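Washing the wool things before winter

October 21, 2020

The heating came on in our building this week, and I took it as the sign to bring down the winter things from the top of the wardrobe.
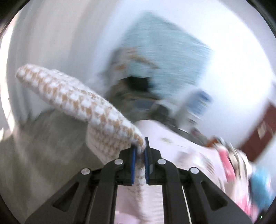 Saodah Halim wrote to me after my last post that I worry too much about wool. She has washed her jumpers in the kitchen sink for years, with a little hair shampoo, and only one of them was ever ruined, when her son put it in the machine at 40 degrees. She also told me that I should stop using vinegar in the last rinse, as her grandmother did it and everything smelled of salad until March.

I have thought about this a lot. In the town where I grew up we did not wash wool very often. We hung it on the balcony when the air was cold and dry, and my mother beat it a little with her hand, and this was enough for most of the winter. When I moved to Judmont I found that the air is never dry here. A jumper that hangs outside for one night comes back heavier than it went out. So I had to learn washing.

My first winter I bought a bottle of Gruneck wool soap from the chemist on the corner, and I used far too much of it. I rinsed and rinsed and the water was still white. Now I use one small spoon for a whole basin. The water should feel like nothing on the hand, neither warm nor cold, and I try to keep the rinsing water the same. I press the wool down, I leave it, I press it again. I do not rub. After that I roll it in a towel and stand on the towel with bare feet, and my husband finds this very funny every year.

Drying is the difficult part in a small flat. I have a flat net that goes over the bath, from Stondora, and it holds one jumper or two scarves. If everybody wants to shower, the net must move to the bedroom. I turn the wool over in the evening and again in the morning – in this season it needs nearly two days. One year I was impatient and put a cardigan on the radiator, and the sleeve that touched the metal became hard like card. I still wear it, but only at home.

About moths I can say less. I had them once, in the Fothergill Road flat, and I lost a grey skirt that I loved. I put everything in the freezer in bags, six bags in all, and there was no place for food until I took them out. Then I cleaned the shelves with a brush and the vacuum cleaner, also the cracks at the back. I have cedar blocks now, and I rub them with sandpaper when the smell is gone. Maybe they help, maybe I was only lucky with this flat.

I did not answer Saodah yet about the shampoo. I have an old beret with no sentimental value, so I will try it on that first, and without the vinegar. The darning I will leave for another post. I have two elbows and a heel waiting, and I must first find brown yarn that is not too red.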